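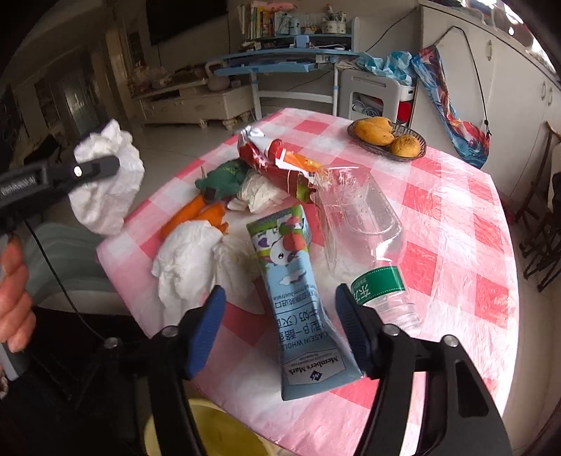

奨学金の書類をようやく出し終えたので、忘れないうちに書いておく。

うちの大学院には、留学生も日本人も応募できる学内奨学金がある。正式名称は長いので、研究室ではみんな寄付者の名前からラナシンゲ(Ranasinghe)と呼んでいる。給付型で返済はなく、採用枠は5人。授業料の減免と併用できるため、毎年かなりの数が応募するらしい。去年は締切の存在に気づいたのが前日の夜で、あきらめた。今年は6月の終わりから準備を始めた。

提出するものは、申請書、成績証明書、研究計画書、推薦状、それから「学業以外の活動について」という作文である。研究計画書は2000字以内。修士一年のときに書いたものが残っていたので流用できると思っていたが、読み返すと使えるところがほとんどなかった。テーマの書き方が大きすぎるし、先行研究の並べ方も雑だった。結局、最初の段落だけ残して全部書き直した。

書き直しには同じ研究室のウエン・クアン(Uyên Quan)さんに付き合ってもらった。彼女は一昨年の採用者で、審査する先生は専門が違うことが多いと教えてくれた。私の原稿では略語が三つ、説明なしで出てきていた。赤字で「これは何ですか」と三回書かれて返ってきた。全部直した。そのぶん字数が増え、今度は2000字を超えたので、調査地の説明を半分に削った。削ってみると、なくても話は通じた。

いちばん時間がかかったのは作文のほうである。学業以外の活動といっても、サークルには入っていないし、表彰されたこともない。書けるのは、学部三年から続けている学習支援の手伝いくらいだった。週に一度、中学生の宿題を見ている。それだけのことを1ページにするのに四日かかった。

初稿では「地域社会に貢献し」と書いていた。自分で読んでも何をしたのか分からないので、消した。代わりに、分数の割り算でつまずいていた生徒に、どの順番で説明し直したかを書いた。最初の説明がうまくいかなかったことも入れた。これでいいのか自信はないが、少なくとも私にしか書けない内容にはなったと思う。

推薦状は指導教員に頼んだ。頼むのは早いほうがいいと聞いていたので、締切の30日前にメールを出した。返事はその日の夕方に来て、「業績一覧と計画書の下書きを送ってください」とあった。下書きはまだひどい状態だったが、そのまま送った。完成を待っていたら間に合わなかったはずなので、あれは送って正解だった。推薦状は先生から事務に直接届く方式で、中身は見ていない。

成績証明書は自動発行機で出せる。ただし学部が別の大学だった人は、そちらの分も必要になる。私はこれを募集要項の注意書きで見つけて、慌てて郵送で請求した。届くまで一週間と少しかかった。要項は最後のページまで読んだほうがいい。

提出はオンラインで、Pemtonという学内システムを使う。これが少し分かりにくい。ファイルを全部アップロードしても、最後の確認画面で「申請を確定する」を押さないと下書き扱いのまま残る。私は確定を押したつもりで画面を閉じ、翌朝見たら「下書き」と表示されていた。締切まで二日あったからよかった。確定すると受付番号がメールで届く。私は3905番だった。通し番号なのか年度をまたいだ番号なのかは知らない。応募者がそんなにいるとは思いたくない。

もう一つ、ファイル名に日本語が入っているとエラーになることがある。半角の英数字に変えたら通った。エラーの文面にはその説明がなく、ファイルが壊れているのかと思ってPDFを二回作り直した。同期のズエン・カオ(Duyên Cao)さんも同じところで止まっていたので、私のパソコンのせいではなさそうだ。

書類選考の結果は7月中に出る。通れば面接で、去年までの例だと一人10分程度、計画書の内容を中心に聞かれるという。ウエンさんは面接で、研究のことより「修了後に何をするか」を長く聞かれたそうだ。私はそこがまだ固まっていない。博士課程に進むか、就職するか、半々で迷っている。迷っているとそのまま答えていいものかと聞いたら、「迷っている理由が説明できれば大丈夫だと思う」と言われた。理由のほうをこれから整理する。

落ちた場合は、秋に募集がある学外の財団に出すつもりでいる。計画書はほぼそのまま使えるが、あちらは推薦状が二通必要なので、もう一人お願いする先生を考えておかなければならない。候補は副指導の先生だが、今学期はほとんど話せていない。来週、進捗報告の時間を取ってもらうことにした。

提出した日の夜は、溜まっていた洗濯をして早く寝た。翌日からまたデータの整理に戻っている。面接に進めたら、聞かれたことをここに書く。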